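Cups, Cables and a Very Long Afternoon in Dallitz

I got to the Ekis clubroom at four, which I thought was early. By then every chair was taken and someone had already eaten the good pretzels. The club meets on the second floor of an old school annex in Dallitz, up a staircase that smells like floor wax, and there were more backpacks in that hallway than I could step over gracefully (I kicked at least two, sorry!).

I'd come to write about a student robotics club getting ready for the May meet in Hurnach. I figured I'd see something with wheels. Everybody I knew in high school who built robots built something with wheels, and usually it drove into a wall. These kids picked the tabletop class instead, where the robot stays bolted down and has to do chores, and their chore is a rack of plastic wine cups.

It sounds like nothing, right? Take a cup off, put it somewhere sensible, go back for the next one. I do it every night with a phone against my shoulder. But a cup hanging upside down by its foot is a slippery little problem for two flat fingers, and the team has been at it for 3 months.

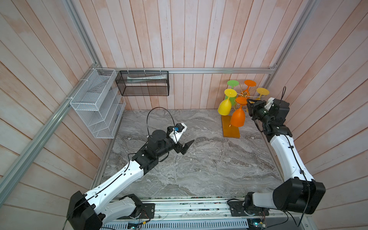 Two arms, five cups: the club's tabletop cell, with the right gripper up beside the drying rack.

They call the whole setup Alcantara, and I asked four different people why and got four different answers, so I'm leaving that one alone. The two arms each have a name too, but those change depending on who's annoyed with which one.

What I liked most was the arguing. There was a solid half hour on whether the right arm should go for the stem or the bowl. The stem people said you get a cleaner grip. The bowl people said sure, until you clip the cup next door and the rack goes skating across the table. Somebody drew it on the whiteboard, somebody else erased it and drew it better, and then they all went back to the laptop and tried it slowly, with one student holding a thumb over the stop button the entire time.

They keep a log, a fat spiral notebook with a coffee ring on the cover, and every attempt goes in it by hand. The count stood at 400 when I flipped to the last page, with 106 marked as clean runs, and the newest entries were looking a lot better than the old ones. My favorite line just says "elbow again." I've had weeks like that!

The club has 33 members, though only a handful work on the arms at any one time. The rest were wiring, soldering, doing actual homework or giving advice from the couch. One of the younger ones showed me how to jog the gripper from the keyboard and I lasted almost a minute before I got left and right mixed up. She took the laptop back very politely.

At Hurnach each team gets a table, a wall outlet and three tries, and the cups get shuffled in between. The students are still deciding who rides in the van with the arms and who takes the train. When I left, the bowl people were ahead, and somebody had gone out for more pretzels.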